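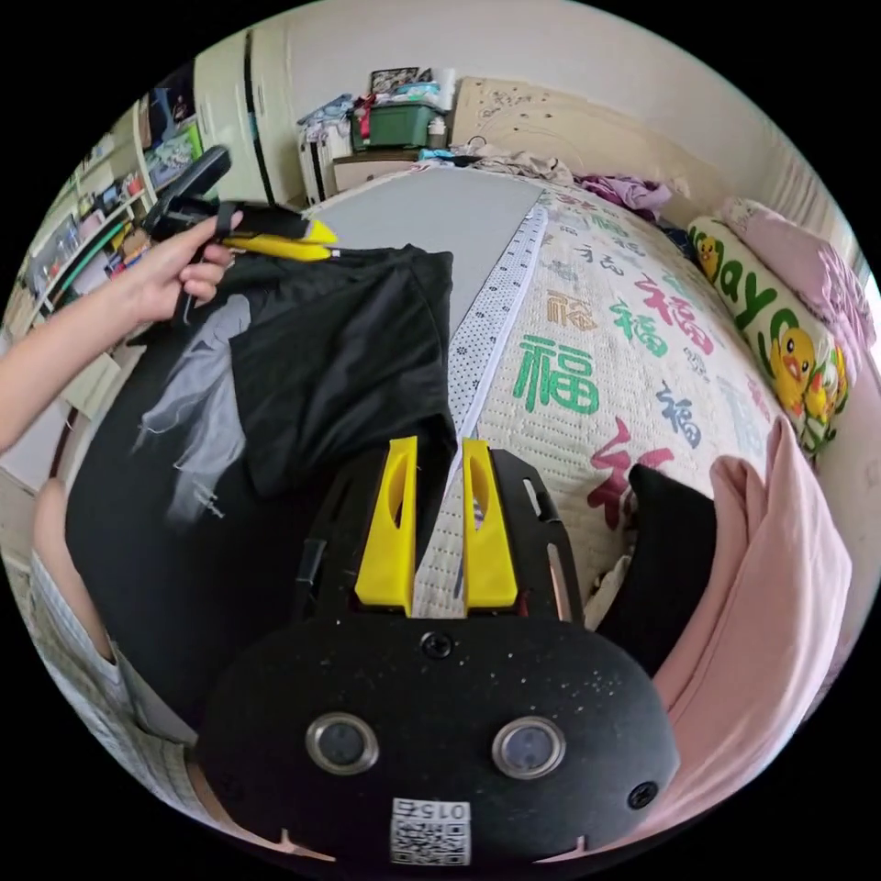 3. Folding T-shirts on a bed

The leaflet that comes with most folding boards tells you to work at a table of waist height with clear space on all sides. Few bedrooms have one. This section assumes you'll fold on the bed, on top of whatever spread is already there, with the rest of the laundry heaped at one end. It can be done well enough. It won't be as quick as the box claims.

Applies to: Padex 721 board, and any flat board or mat of similar size. Owners of the older Britix board should read the note after step 6 first.

What you need

The board
A soft measuring tape
A shirt that is fully dry
A clear patch of bed, two boards wide if you can manage it

3.1 Preparing the bed

1. Push unsorted clothes up to the head of the bed. They don't have to be tidy. They do have to stay off the patch where you're folding.

2. Move long pillows to the side, lengthwise. A bolster laid across the bed takes up the space you need for sleeves.

3. Pull the bedspread flat by its near edge. Quilting is fine. You may have read that a quilted surface ruins the fold, and I have never seen any sign of it. A wrinkle the size of your thumb under the board does more harm than all the stitching in the spread.

4. Set the board down on the spread and press each corner. If a corner dips, shift the board toward the middle of the bed. Very soft mattresses will dip everywhere, and for those a large tray under the board helps a little.

Caution: Don't kneel on the bed while the board is on it. The board slides toward your knees, and a hinged one can pinch fingers when it folds up.

3.2 Deciding on a width

The manual for the Padex board promises that every shirt will come out the same width "with no measuring." This is true if all your shirts are the same size and all your drawers were built for them. Measure once.

1. Lay the tape across the inside of the drawer or shelf where the shirts will go. Write the number down.

2. Divide by the number of stacks you want side by side, then take off a finger's width for each stack. Shirts spread after a day or two under their own weight.

3. Compare the result with the width of the board. If the board is wider, you'll have to fold the sides in past its edges by hand, whatever the box says about one motion.

Note: Leave the tape stretched out on the bed beside the board for the first few shirts. After that you can judge by eye. Keep it out from under the cloth, where it leaves a ridge you'll only find when you pick the shirt up.

Note: Cheap tapes stretch. Surachet Phetsri, who checked these instructions for us, laid two against each other and they disagreed before the halfway mark. Use the same tape for the drawer and the shirt and the error won't matter.

3.3 Folding the shirt

1. Shake the shirt out once by the shoulders. If it has been sitting in a crumpled pile, shake it twice and run a flat hand down the front.

2. Lay the shirt face down on the board with the collar at the top edge. A shirt with a printed graphic goes face down like any other. The print will end up on the outside, where you can find it.

3. Line up the middle of the collar with the middle of the board.

4. Fold one side in toward the center. Turn the sleeve back on itself so that it doesn't stick out past the new edge.

5. Do the same with the other side. Check that the two edges run straight down. Now is the time to fix them.

6. Bring the hem up to the collar, or to just below it. Fold in half again if your drawer is shallow.

Note for Britix owners: the bottom flap on this board is too short for adult shirts. Skip it. Slide the shirt up and make the last fold with your hands.

7. Slide one hand under the bundle, keep the other on top, and turn it over onto the finished stack.

Caution: Dark cotton picks up lint from a pale bedspread. Fold black shirts in one run and brush them before they go away. The Chevalier lint sheet sold alongside some boards does this no better than a strip of wide tape.

3.4 Stacking

Put finished pieces along the near edge of the bed, one color next to another or however you like. Sorting by color looks good in catalogs. Sorting by who wears the thing saves more trouble.

Keep stacks low. On a mattress a tall stack leans as soon as somebody sits down, and you'll be back at step 1.

3.5 If the result is poor

The shirt is wider at the bottom than at the top. The side folds were not parallel. Open it up to step 4. Pressing harder doesn't help.

The collar is crushed. The hem came up too far. Stop short of the collar next time.

Sleeves poke out. See step 4 again.

The fabric slips on the board. Very smooth boards do this with thin shirts. Velar sells a spray that is supposed to add grip. We tried it, and a damp hand wiped over the board and left to dry did the same.

Sweaters and anything with a hood are covered in section 4. Don't force them onto the board.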